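From: Lyle Holloway
To: Simulation and Skills Training list
Subject: Re: [simskills] Has anyone tried the Droltel suturing package?
Date: February, 4:37 pm

Hello Nasrin, hello everybody,

Nasrin Asadi wrote:
> We have been quoted for the Droltel suturing package (the
> Pokomano pads, the instrument license and the support plan)
> and I have to give my department an answer before the end of
> the month. Does it earn its keep for residents? Is the
> playback any good? I'd love to hear from someone who isn't
> selling it.

I'm not selling it, so I hope I qualify! We have had the package on a trial at our skills lab, and Dayana Barrera and I have been living with it, so forgive me if I go on a bit. The first thing you'll want to know is how much you get to see, and I was pleasantly surprised. The close-up view gets right down to the needle and the thread.

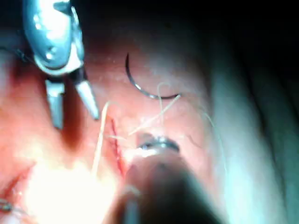 Close-up view: needle resting on the tissue, grasper jaws open.

The pads come in boxes, and a box cost us 612 dollars with the shipping. That stung a little, I admit. Dayana found that you can put several closures on one pad if you plan where they go, and that has made the price easier to swallow. Ask Droltel for a sample before you commit — they sent us one without any fuss.

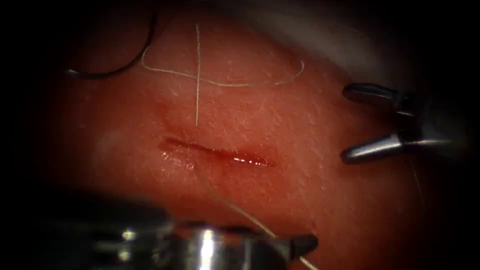

The support plan is the part I would push back on. Ours was quoted at 1,719 dollars for the year, and we called them twice, both times about the license server and neither time about anything surgical. Hok-lam Mak on their help desk was lovely and very patient with me, but I would ask for a shorter plan to start with.
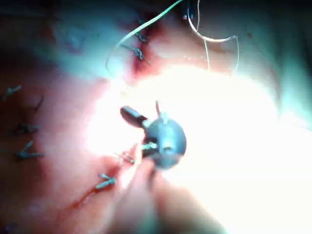 Playback is where I think the money goes to good use. Our residents sit down with Yee-man Chien after a session and talk through their spacing and their tails, and the talk goes much better with the recording up on the big screen. The cut ends on the knots show up well enough to discuss one by one, though glare can wash out a good part of the tissue, so do ask about the lighting settings at your demo. We spent a whole afternoon on ours and still fiddle with them.
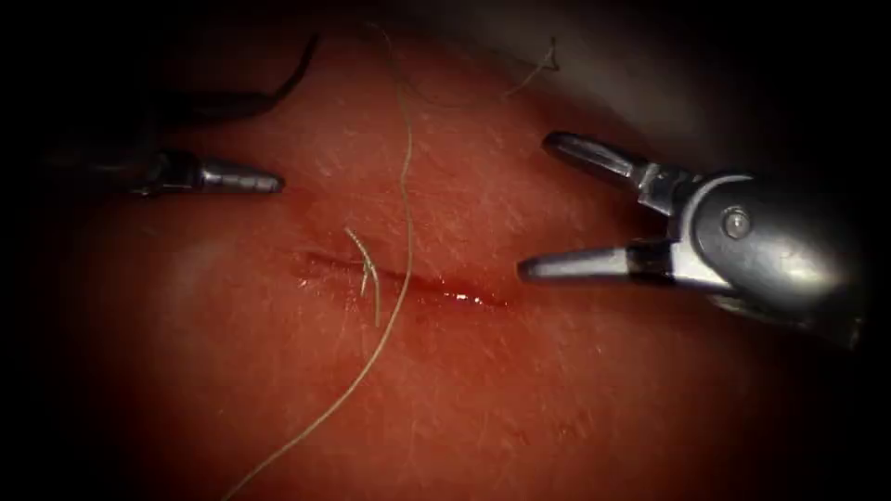
Can you run it without the support plan? We were told the plan is optional after the first year, and that software updates stop if you let it lapse.

I still owe Dayana a proper write-up, and I'm happy to send you a copy when she has corrected my arithmetic. Give my best to everyone on your side, and write to me off list if you want the name of our sales contact.

Warmly,
Lyle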